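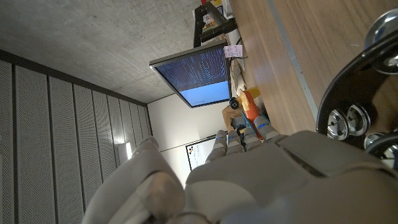 Mererid Ellis wrote:

> I went back through the spring newsletters and I still can't find
> a straight answer on sourdough rye at altitude. Brarngate is only
> high enough to be annoying. My loaves come up beautifully for the
> first few hours and then sink in the middle like an old mattress.
> Same flour, same tin, same starter I used down in Gumham for years.
> Should I be cutting the water or cutting the time? And does anyone
> still scald part of the flour, or has that gone out of style?

Oh, please don't let scalding go out of style! I do it every single week and I'd miss it terribly. You pour boiling water over a portion of the rye (I use whole rye, fairly coarse), stir it into an ugly brown paste, cover it and leave it alone overnight. By morning it smells like malt and honey, and the finished bread keeps for days longer than the plain kind. My husband, who claims not to care about bread, can tell when I've skipped it.

On your sinking loaves, I'd cut the time first and leave the water where it is. Rye doesn't give you much warning. Wheat dough will sit there puffed up and wait for you, but rye gets to its peak and then just lets go. What I look for now is pinholes. When I see the first few little holes breaking through on top, it goes straight in the oven, even if the tin looks underfilled and every instinct says to give it another half hour. I lost so many loaves to that extra half hour!

If it still sinks after that, try a bit less starter before you touch anything else. I went down to 87 grams for my small tin (it used to be well over a hundred) and the whole thing slowed down enough that I could leave the house. My full dough weighs 524 grams going in, for anyone who has the same short Stedano tin with the rolled edge. I know a few of you do, we all bought them at the same time.

Two other things I've been playing with. One is caraway, toasted, ground with a pinch of coriander seed and added to the scald while it's still hot. Wow. The kitchen smells amazing and the flavor goes all the way through instead of showing up in little bursts. The other is waiting. I know, I know. But I've been wrapping the loaf in a dish towel and leaving it a full day before cutting, and the crumb goes from gummy to really nice. I used to think I was underbaking.

I haven't tried the Parri method with the old bread soaked and mashed into the new dough. Has anybody here? I have a bag of heels in the freezer and would love to put them to use. Do you squeeze the water out, or does it count toward the total? The write-up in the September issue skips right over that part, and I've read it three times now.

Mererid, do tell us what your kitchen temperature is like too. If it's warmer up there than your old place was, that could be half the trouble. And if you want some of my starter to compare against yours, I can dry a little and mail it. It's a lively one and it travels well.

Happy baking,
Elin Rowlands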